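Fillmont Community Help > Clubs & School Projects > Robotics

Gripper drops anything wrapped in plastic -- club demo coming up

Posted by Kiran Bhatt, Oct 17, 2023
289 views, 3 replies

Hi all. Student here, second year in the robotics club at Jundevholm. Our project is a pick and place arm that takes small stuff off a table and puts it in a bin. Two finger parallel gripper, wrist camera, Python on a laptop. Budget was 1,400 for the whole year and most of that is gone so please no "buy a better gripper".

Problem. Bare boxes, fine. Blocks, fine. Anything in clear plastic film, terrible. Two separate things going wrong I think:

1. It slips. Closes ok, lifts, then the item slides down or tips forward. Out of 21 tries on wrapped items we got 16 drops. Same items with the film off, almost none.

2. The camera gets confused. We find the edges of the item to pick the grasp point and with film on there's glare all over and the edges jump around from frame to frame. Sometimes it picks the middle of a shiny spot and closes on nothing.

Tried so far: more grip force (crushed a carton, coach not happy), slower lift (helped a tiny bit), wiping the fingers with alcohol (helped for like ten minutes). Fingers are the bare plastic ones that came in the kit. Demo is in front of parents so would like to not drop things for an hour.

Is this a finger problem or a code problem? And wich one do I fix first?

Ravindra Sisodia
Member, 1 post in this topic

unwrap the items before the demo

Sarla Grewal
Regular

Both, but fingers first. No point in tuning the camera if it drops the thing anyway.

I help with the Rajput after-school team and we had this exact fight last May. Bare plastic on film is about as slippery as it gets. And the film moves by itself, so even if your finger holds the film the box inside can slide. More force won't fix that, it just dents stuff. You found that out already.

What we did, in order:

Cover the fingers. Anything a bit grippy and a bit soft. Tape with a rubbery side, the finger off a rubber glove, thin silicone sheet, drawer liner. Pick a bright color while you're at it, makes it way easier to find the fingers in the camera picture and mask them out. Doesn't have to be pretty. Ours has wrinkles and the corners lift, still works, just press them down again or swap when they get bad.

Grab lower or higher depending on weight. Tall thin things tip if you take them at one end. Get near the middle of the weight. Do it by hand first -- pinch the item with two fingers, see where it balances, mark that spot.

Close, wait half a second, then lift. Film needs a moment to settle. Sounds dumb, try it.

Tall flat wrapped item held in orange pads, from the wrist camera, so you see what the glare looks like even with a decent grip:

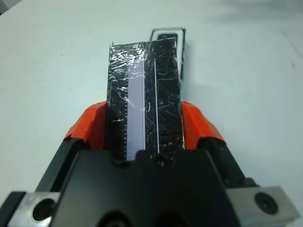
Then the camera part. Look at how many little white streaks there are on the black, edge detection goes nuts with those. Things that worked for us:

- Blur before you look for edges. More blur than you think.
- Throw out any shape under a minimum size. Glints are small, the item isn't.
- Average the outline over several frames with the arm stopped, dont use a single frame.
- Turn off the overhead lamp if you have one. Light from the side, through a sheet of baking paper or whatever.
- Plain light table. Dark item on a pale surface, you can mostly just threshold it and skip edges. For pale items we swapped in a dark mat.
- If there's a second item behind the first one, make sure you aren't merging them into one blob. Got us more than once. Space them out for the demo.

Change one thing, run it a bunch, write down the number, then change the next. We changed four things in one evening and had no idea which one helped.

Milagros Espinoza
New member

Agree with the above mostly. Only adding, check the gripper screws too. Ours (a Prillo kit, no idea what you have) had one finger mount working loose and it looked just like slipping. Twist the finger by hand with power off. If it wiggles, tighten it.

Also what are you lifting at, full speed? You said slower but slower than what

Kiran Bhatt
Original poster

Thanks!! Doing the fingers tonight, Rajkumari on our team has a roll of grippy tape. Right finger does wiggle a little, didnt even think to check. Lift was at half speed, now a quarter.

@Ravindra the wrapped ones are worth extra points so no

Will post the new numbers after Thursday practice.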